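Right, thread. I've moved to Ormsby and I'm learning to bake proper sourdough, and I have Opinions. Bear with me (or mute me, fair enough).

1/ The starter came from Burgi Aigner two doors down, who has kept hers going for years and calls it Flukley. So mine is Flukley too. You don't rename someone's starter!

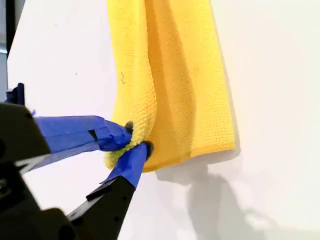 2/ First loaf was a brick. I used 511 grams of strong white because that's what was left in the bag, guessed the water and went to bed. Vasilis Radulović ate two slices with soup and was very polite.

3/ Second loaf, I fed Flukley twice the day before and waited till it floated in a glass of water. MUCH better. Still a bit gummy in the middle, but I'd cut it hot, so that's on me.
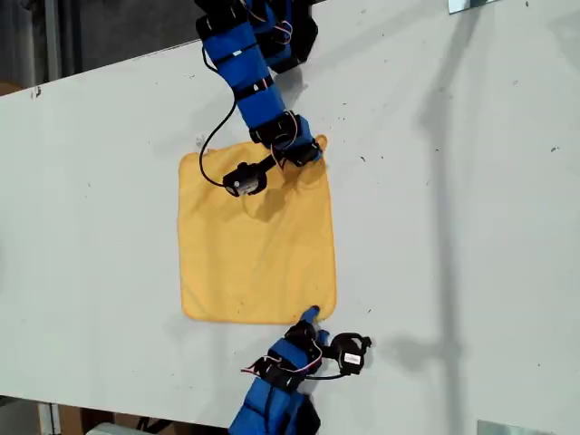 4/ Now, proving. My kitchen is freezing and the dough just sat there sulking all morning. Burgi says put it by the boiler with a cloth over the bowl, a soft, slightly fuzzy one like the mustard-yellow square up there if you've got nothing else, though she prefers plain linen with a bit of rice flour rubbed in. I've gone with linen. Fluff in your crust is grim.

5/ Shaping is where I fall apart. Everyone online does it in four flicks of the wrist. Mine spreads out like a cowpat, so I've dropped the water a bit and it's holding up better.
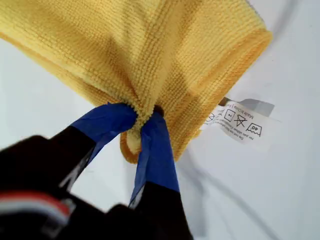 6/ Lid on for the first half of the bake, lid off for the rest. I bought a second-hand pot for this and it weighs more than the cat. Worth it for the crackle when the loaf comes out, I stood there listening like a fool.

7/ Rye next, if Flukley's up for it. Tips very welcome, especially on seeds!
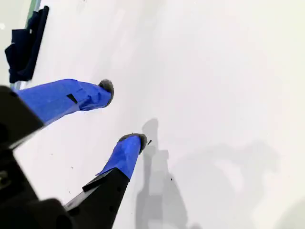 Blue and black on white.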